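Moving Your Files to a Kusdale Storage Space

Before you start, make sure the Kusdale sync app is installed and that you're signed in with the same email address you used to open your account. It sounds obvious, I know, but a good many people have two addresses and pick the wrong one!

1. Open the app and choose New Space from the menu at the top left.
2. Give the space a name you'll recognize later – "Family papers" or "Shop invoices" will serve you much better than "Stuff".
3. Pick a storage region. Zosville is the default and suits most people, but Pisby is there too if you're closer to it.
4. Drag in your first folder and click Start Copy. 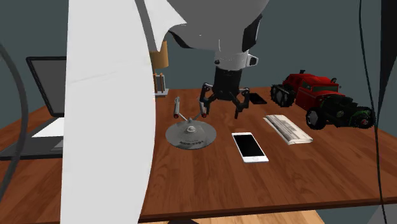

Large folders are copied in batches of 260 files, so you'll see the progress bar fill up and begin again several times over. Let it carry on, and go and put the kettle on if you like.

Note: Any single file over 18 GB has to be sent through the Dinsa upload page in your browser. The app will list these files for you when the copy is finished.

Caution: Please don't delete the originals from your computer until every folder shows a green check mark. Files you remove from a space stay in the Trash for 30 days and are then gone for good.

5. To share the space, click Invite and type in the addresses of the people you'd like to let in.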